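Workshop tips: getting better results from arm camera software

Short notes for anyone running a small arm on a bench or kitchen worktop. We use Skulovia for planning and Estico for the vision side, but most of this applies to other packages.
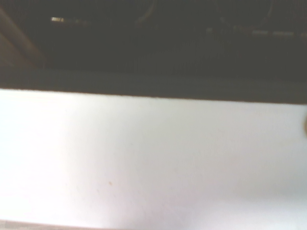 Dark panels and white worktops

A dark grey panel next to a bright white surface is hard work for auto exposure. If the software meters on the white, the panel goes flat and faint markings drop out. Set the metering region over the panel only, then lock exposure before the search routine starts. Small bright labels survive almost any setting, so don't judge the exposure by them. Judge it by the dimmest marking you need to find.

Check focus before you check the model

When detection scores fall, look at the raw picture first. Soft edges will drag the scores down whatever model you load. Estico has a sharpness figure in the status bar. Ours reads above 300 at working distance on a printed test card, and we don't let a job run below that. Fixed-focus lenses have one good distance, so put a pause in the plan at that distance and take the reading there. Don't take readings while the arm is moving.

Use the long edge

Where a panel meets a worktop there is usually one long straight line. Fit that line first and take the tilt from it. It is a steadier reference than dials or printed dashes, which may be half out of view. We average the fit over 14 readings and throw away any that disagree by more than 3 degrees.

Crumbs and specks

A brown speck on a white surface can be picked up as a feature. Wipe down before calibrating. If you can't, raise the minimum blob size one step at a time until the speck disappears from the overlay, and write the value in the job file. Put it back afterwards or small screws will vanish too.

Uneven light

One side washed out and the other in grey shade will upset a single threshold. Switch to the local threshold option and start with a window of 41 pixels. Bigger windows are slower and bring the shading back in.

Saving settings

Save exposure, threshold and blob size together under one name per worktop. The Afridi export plug-in leaves out the exposure lock, so tick it again after every import. Rarkmont's version keeps it. Back up the folder before updating either one. The August update reset ours to defaults.

Contact us | Copyright Workshop Tips, all rights reserved | Back to top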